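Equipment plan, Tendusik cell: progress to December
Prepared by Alun Kemeys for Beverley Whitlock

Spending is within the approved line. The controller and both bench mounts are paid for, and the Birkett invoice for cabling is with accounts. Sornach has confirmed its service rate through next year.
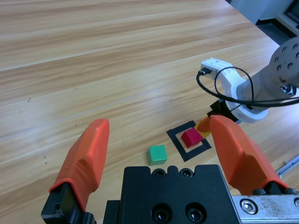
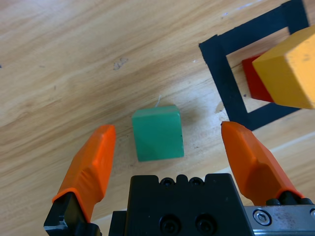 The open item is finger pads. Haseo and Birkett have both quoted, and the Haseo price is lower per pair but carries a minimum order of two sets. The current orange fingers attach through black mounts at the base, and we want any replacement to fit those mounts so that no adapter has to be machined. Birkett has not yet sent a drawing. If it does not arrive before the order window closes, we will place the Haseo order and charge it to consumables.

Lead time on either part is some 2 weeks. Spare mounts are not in the current budget and would need a transfer from the travel line, which is underspent.

Decisions requested: approval of the pad order, and agreement to move the annual calibration visit into the next period. Revised cost sheet to follow once Birkett replies.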